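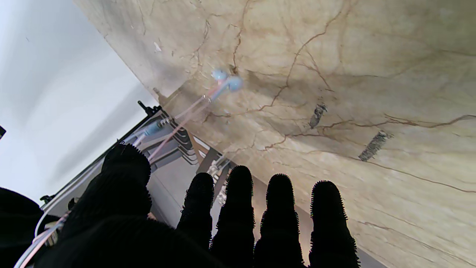 **Coston Manipulation Group / bench how-tos**

# Comparing a five-finger hand with a two-jaw gripper when the camera lives on the wrist

Last updated 14th September

I've done this comparison three times now, and the first two were a mess. The first time I swapped the hand and the camera on the same afternoon, so I had no idea which one had changed my numbers. The second time I forgot to write down the controller settings (twice!). So this is the version I'd give to myself, with the steps in the order I do them and the places where I got stuck.

You'll need an arm, two things to bolt on the end of it, a small wrist camera and a whole afternoon with your phone in another room. My setup is a Moodley arm, a Closunix controller and a Wuveo wrist camera. The steps should carry over to other gear, but the menu names won't.

## Before you touch a screw

Write down what you want to find out. One sentence. Mine was "can the five-finger hand pick up the same six objects as the two-jaw gripper, from the same start pose, using the same camera?" If your sentence has an "and also" in it, cut that part and save it for another day. I had an "and also, is the glove helping?" in mine for ages and it ate a week.

Then pick your objects and leave them picked. I use a bottle cap, a short length of hose, a sponge, a marker, a plastic spoon and a roll of tape. I keep them in one box and they don't leave the box between sessions. The sponge gets replaced now and then and I note it when it does, since a new sponge is a lot springier than an old one.

## Step 1: Mount the camera and leave it there

Get the camera on the wrist first, before either end tool. Tighten it and draw a line across the bracket and the wrist with a paint pen. If the line ever stops lining up, your calibration is gone and you get to start over. Sorry.

With the camera on, bolt up the larger of your two tools and look at the live view. For me that's the hand. In the shot at the top of the page the thumb is on the left and the four fingers stand up to the right of it, all in along the bottom of the view, with the marble-patterned surface taking up most of what's left. I like that split. I can see all five tips and there's still plenty of room for whatever I'm reaching toward.

If your fingertips are missing from the view, tilt the camera down and look again. If the hand fills everything, tilt it up. I spent a silly amount of time trying to get a perfectly level view before I gave up on that. A slanted surface is fine for this test. Your software only needs the tilt to stay the same.

## Step 2: Check what the background is doing to you

I skipped this step for ages and I really shouldn't have. Look at what's behind the fingers. Mine is a cream and beige pattern with reddish-brown veins running all over it, and some of those veins are thick and dark enough to pull in a simple edge finder. There are also two rough grey patches on the right side, and my first object finder was very excited about both of them.

What I do now:

1. Clear the pick zone of objects and save one still.
2. Run the object finder on that still.
3. Count how many "objects" it reports. You want zero.
4. Raise the confidence setting until you get zero, and write the number down.
5. Put the smallest object in and make sure it still gets found.

If step 5 fails, you've gone too far. Back off a little and mask the trouble spots by hand. I ended up masking a few areas, and it felt like cheating for a day or so and then it just felt like Tuesday-level housekeeping. You could also throw a plain cloth over everything, and plenty of people do. I keep the busy background on purpose. A real kitchen counter isn't going to turn itself plain for me, and I'd like to know early if my finder falls over.

Do the same check for anything long and thin in the view. I've got white, pale blue and pink tubes on the left side of mine, and a finder that's been tuned on a short length of hose will happily offer you one of those. Mask that corner too.

## Step 3: Teach the software which part is the hand

With a two-jaw gripper you can almost ignore this. Two hard straight shapes, always in the same two places. A hand is more work, particularly one with a dark knit-like covering. Look at the outlines of those fingers: they're a bit toothy, kind of stitched looking, and there are a few loose fibers sticking up off the top of the thumb. My hand mask kept chewing tiny holes along the edges.

Things that helped, in the order I'd try them:

- Grow the mask by a few pixels past the outline. Simple, and it fixed most of it.
- Take your reference stills with the hand in more than one pose. I took 80 with the hand open and 80 with it partly closed.
- Smooth the mask after you grow it, never before. I had these backwards for a long time and the fuzz came right through.
- Trim loose fibers if they bother you. I leave mine alone unless one gets long enough to cross a fingertip.

Dark finger against dark background is the hard case. If there's black hardware near the thumb, like there is in mine, bring your exposure up a bit until you can tell the two apart by eye. If you can't see the difference yourself, I wouldn't bet on the software seeing it either.

## Step 4: Set up the controller so the test is fair

Okay, this is where people get grumpy with each other, so I'll just tell you what I do. On the Closunix I make one profile per tool and I set the same three things in both: approach speed, the height where the arm slows down, and how long it's allowed to keep squeezing before it gives up. Everything else can be different. The gripper gets its own force limit and the hand gets its own finger timing, because making those "equal" doesn't mean anything.

Name the profiles something dull and obvious. Mine used to be called test_new and test_new2, and I once ran a full session with the gripper profile loaded and the hand bolted on. The fingers closed so late that every object was already in the air or not coming at all.

Save a copy of both profiles off the controller. Mine lost them in an update one October, and I had to rebuild everything from a photo of the screen.

## Step 5: Run the picks

One object, one start pose, a fixed number of tries. I do 21 tries per object per tool. That number came from how many I can do before I need coffee, and I've kept it so I can compare with my older sheets.

For each try I write one of these:

- **held**: lifted and still in the hand at the top
- **slipped**: lifted, then lost on the way up
- **nudged**: touched but never lifted
- **missed**: no contact

Please don't add a fifth one halfway through. I did ("sort of held") and then had to throw out the sheet.

Alternate the objects so you aren't doing all the easy ones first. Don't alternate the tools, though! Every swap is a chance to bump the camera. Do everything with one tool, swap once, check the paint line, redo the clear-zone still from step 2, then do everything with the other.

## Step 6: Read the results without fooling yourself

I now have 1,481 tries logged across all my sessions, and the main thing I've learned is to look at the slips before I look at the holds. Holds tell you the tool can do it. Slips tell you where it's grabbing badly. For me the two-jaw gripper wins on the marker and the cap pretty much every session. The hand does better on the sponge and the tape roll, and the spoon goes back and forth depending on which way up it lands.

Then go back through the stills for the misses. A lot of mine weren't the tool's fault at all. The camera had a finger in the way at the last moment, and the arm was going on old information. That happens way more with the hand, just from having more fingers to look past. If you see it a lot, try a slightly higher approach pose before you blame the hand.

## Stuff I get asked

**Can I use a different camera for each tool?** You can, but then you're comparing cameras. Do that one separately. It's a fun test too.

**Does the glove matter?** I think so, a little, for slick things. I haven't done enough bare-hand runs to put a number on it.

**How often do you recalibrate the Wuveo?** At the start of each session, and any time the paint line looks off. It takes less time than arguing with myself over whether it needs it.

**Can I skip the mask and just crop the bottom of the view?** With the gripper, sure, I've done it. With the hand I wouldn't, as the crop takes out the exact spot between thumb and fingers where you most want to see the object.

Next on my list is rerunning the hose picks with the tubes corner unmasked, to see how bad it gets.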